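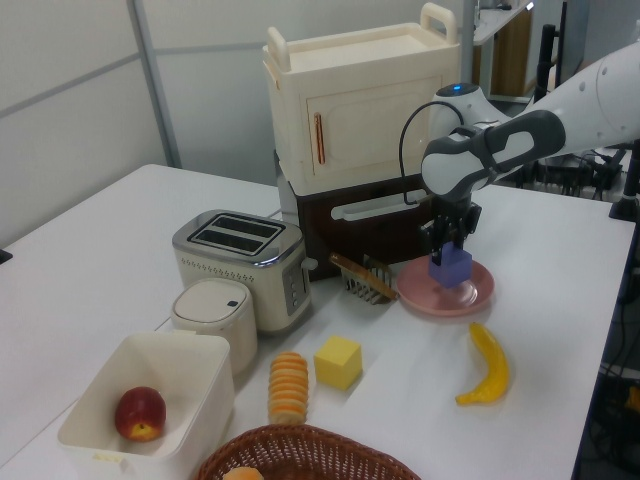

Wer bei Detlef Hellwig in die Werkstatt will, muss erst an der Drehbank vorbei, dann an elf Kisten mit Motoren, Reglern und halben Getrieben. Hinten im Raum steht der Tisch, um den sich seit April alles dreht, und er sieht aus wie ein Kinderzimmer: Spieltoaster, Banane, Apfel, ein rosa Teller. Darüber hängt Godari, ein weiß-grauer Roboterarm mit schwarzem Parallelgreifer, und hält einen lila Würfel so knapp über dem Teller, dass man unwillkürlich die Luft anhält. Auf dem Handgelenk leuchtet ein kleines blaues Licht. »Da guckt jeder zuerst hin«, sagt Hellwig, »dabei ist das Kabel darunter viel spannender.«

Er meint die dünne schwarze Schlaufe, die vom Handgelenk zum Greifer führt. Drei Varianten hat er durchprobiert. Die erste war zu kurz und riss bei der ersten vollen Drehung ab, die zweite blieb ständig irgendwo hängen. Die jetzige hat genau so viel Spiel, dass sie jede Bewegung mitmacht, und Hellwig freut sich darüber wie andere Leute über einen neuen Wagen.

Godari ist ein Gemeinschaftsprojekt der offenen Werkstatt Skuna. Den Arm selbst haben die Bastler gebraucht gekauft, für 1000 Euro und mit einem defekten Gelenk. Alles andere ist hier entstanden: die Halterung, die Steuerung, die Greifbacken. Und natürlich Plolville! So heißt die Spielküche samt Zubehör, und so heißt inzwischen auch der Ordner auf dem Rechner, in dem Elīna Dzene ihre Software ablegt.

Dzene kam eigentlich zum Löten in die Werkstatt und blieb wegen des Arms. Sie schreibt den Teil, der aus »Würfel auf den Teller« eine Bahn für sechs Gelenke macht. Würfel sind die dankbarsten Gäste in Plolville, erzählt sie, gerade Flächen, gleiche Kanten, da findet der Greifer immer Halt. Mit der Banane sieht es anders aus. Die dreht sich beim Zupacken gern weg, und dann muss die Software merken, dass sie nichts in der Hand hat (oder nur das krumme Ende). Neun von zehn Versuchen klappen mit dem Würfel, bei der Banane mag Dzene noch keine Zahl nennen.

Gerade druckt sie neue Backen mit einer weichen Auflage. Die Form stammt von Brandes, einem älteren Greifer aus der Werkstatt, der nur Schrauben sortieren sollte und heute im Regal liegt. Wenn die Auflage hält, kommt als Nächstes der Toaster dran: Brotscheibe vom Gestell nehmen, aufrichten, in den Schlitz stecken. Hellwig hat die Bewegung schon von Hand vorgemacht, ungefähr zwanzigmal hintereinander, und Dzene hat mitgeschrieben. Die Scheibe muss dabei um das Handgelenk kippen, und da ist sie wieder, die Sache mit dem Kabel.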